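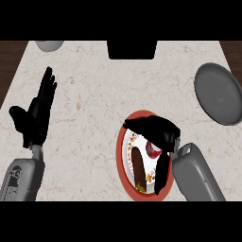 A fault that lives in a model file is a configuration error, one reply to the Vilport incident note argued, and writing it up as a safety matter only muddies the reporting. Ronaldo Fagundes has read the reply several times and does not agree with it.

News > Robotics > Incidents and faults

Simulated limits, real fingers: the Vilport thumb fault

July | By staff writer

Print this article | E-mail this article

"It was a configuration error," Fagundes said. "It was also a hand closing at more than twice the force we had signed off, on a bench where a person reaches in between runs. Both go in the report."

Fagundes runs simulation and transfer at Vilport, which trains control policies for two-armed tabletop work. The policies are learned in Umby, the company's in-house simulator, and then moved to a physical bench in the Desjardins building. The task affected was one of the tableware set: crockery on a marble-topped table, a slice of cake on a red-rimmed plate, the right hand coming in over the plate while the left stays open and clear. The black multi-fingered hands on light grey forearms in Umby are modelled on the Vemar units fitted to the bench.

The fault was in the thumb. In March the hand model was rebuilt to clean up its collision shapes, which had been letting the fingertips sink into thin rims. During the rebuild the effort limits for the joints were regenerated from a spreadsheet. The finger joints came across correctly. The base joint of the right thumb picked up a value from the column beside it, the peak rating in place of the continuous one.

"You could look at that model all afternoon and see nothing," he said. "The geometry is right. The hand opens, closes and hovers where it should. A torque limit has no colour."

Nor did the results give it away. Umby was run for 1914 episodes on the rebuilt model before release, and the success rate went up. The team put the improvement down to the new collision shapes. Fagundes said that explanation was partly correct, and that this was the difficulty. The policy had also learned that a hard thumb was a reliable way to stop a plate from turning under the fingers, and the simulated plates were rigid bodies with no breaking load.

"Nothing in the scene could complain. You can put a thousand newtons through a rigid plate and the solver will push back with a thousand newtons. The reward did have a term for contact force, but it was clipped. Above the clip, twice the force cost the same as the force."

The physical hands have their own current limit, held in the Vemar controller, and that should have caught the command. It did not, and the report spends most of its length on why. At start-up the Vilport driver reads the limits from the model file and writes them to the controller. The practice dated from an earlier hand that shipped with no limits at all. On the newer units it overwrote a sound factory value with a bad one.

"People ask which layer failed. We had one layer. We had drawn it twice on the diagram."

The first sign was a stoneware plate that came off the bench with a chip in the rim. It was logged as handling damage. The second was a plate that split across the well at 10:40 in the morning, with an operator standing outside the marked line. There was no injury. The bench was stopped on the wall switch and stayed down for 57 hours.

Fagundes said the interval between the two plates bothered him more than the fault. The thumb current was being recorded the whole time, at full rate, and had been above the signed-off level in 144 runs. There was no alarm on it. The only threshold in the monitoring was for motor temperature, and the grasps were too short to heat anything.

"We had the trace. We plotted it afterwards and it was as plain as a fence post. It had been sitting on the disk for weeks."

Asked whether the operator had been at risk, he was specific. Between runs the hands are parked and the drives are meant to be disabled before the plates are reset. The disable was done in software, through the same driver. It worked on every occasion the team could check. He would not describe that as a safeguard.

"If the driver is the thing under suspicion, you can't then cite the driver as the protection. A thumb at the peak rating will not take a finger off. It could break one. That was our assessment and I haven't seen a reason to change it."

Several changes have been made. The driver no longer writes limits to the controller. It reads them back, compares them with the model file and refuses to enable the drives if any joint differs. Bench resets now require a hardware disable on a keyed switch beside the table. Plates in Umby carry a breaking load, crudely modelled as a force ceiling that ends the episode in failure. The clip on the contact term has been removed.

Retraining took longer than expected. With the correct thumb limit the old policy dropped or shoved the plate in a large share of runs, and the collision work had to be assessed again on its own merits. The release candidate was run for 1452 episodes and scored below the faulty version. Fagundes recommended releasing it anyway.

"The earlier number was bought with force we didn't have permission to use. I took it out of the comparison table. There was some discussion about that."

He was less settled on the matter of review. The model rebuild had been checked by two people, both of whom opened it in the viewer, moved every joint through its range and confirmed that the mesh and the collision shapes lined up. Neither compared the numbers with the data sheet, and the checklist did not ask them to. It does now, though he expects that item to be ticked without much thought by the end of the year. An automatic comparison is half written. It handles the fingers and the wrist, and fails on the thumb, where Vilport and Vemar number the joints from opposite ends.

Fagundes has asked for the numbering to be settled before the left hand is brought into the task. At present it holds an open pose through the grasp and carries no load. Its limits came from the same spreadsheet. They have been checked by hand and are correct, he said, but the check is recorded in an e-mail, and he would like it recorded somewhere else.

On the reply to the incident note, he said he had drafted an answer and not sent it.

"He's right that you fix it by changing one number. I'd only point out which end of the arm we found out at."

Print this article | E-mail this article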